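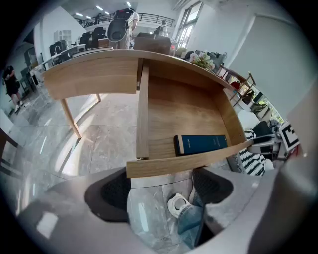 Ticket 187 - HPLC at Plotness lab, retention times drifting on the potency method
Opened 14 February 2018. Status: open, waiting on part. The main peak on the potency method has been coming out early since the column change. The first injection of a run looks normal and by the tenth the peak is well outside its window. Before you ring us, please have the column log to hand. Ours is the dark navy-blue book with the lighter blue band on the spine, and it lives in the desk drawer, lying flat near the front. Write the serial number of any replacement column in it.

Checks so far
Mobile phase remade from a fresh bottle. No change.
Column oven set to 30 in the method but reading 4 degrees over on the display. Reset, same reading.
Flow measured into a cylinder at the waste line. Matches the set value.
Old column (Drellel, over 700 injections) put back in. Drift still there, so the new column is not the cause.
Guard cartridge swapped. No change.

Update 1
Spoke to Rekeck support. They asked for the pressure trace and the oven log from the last 70 injections. Both sent. Their view is that the oven sensor is reading wrongly and the heater is chasing it. They want an independent probe left in the oven overnight, with the door shut.
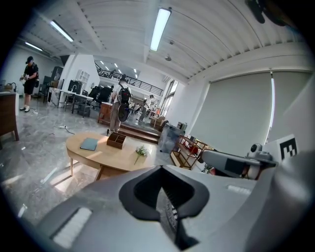
Update 2
Probe left in overnight as asked. The oven climbed steadily through the run, which fits the early peaks. Rekeck are sending a sensor and the engineer will fit it on site. Paperwork for the visit will be on the oval light-wood coffee table, out on the grey marble floor, so please sign in there before going through to the lab. Yeo samples are on hold until the system passes suitability again.

Still to do
Fit sensor, rerun the check standard, repeat the two failed Yeo batches. Next full service is due in April - ask if it can be done on the same visit.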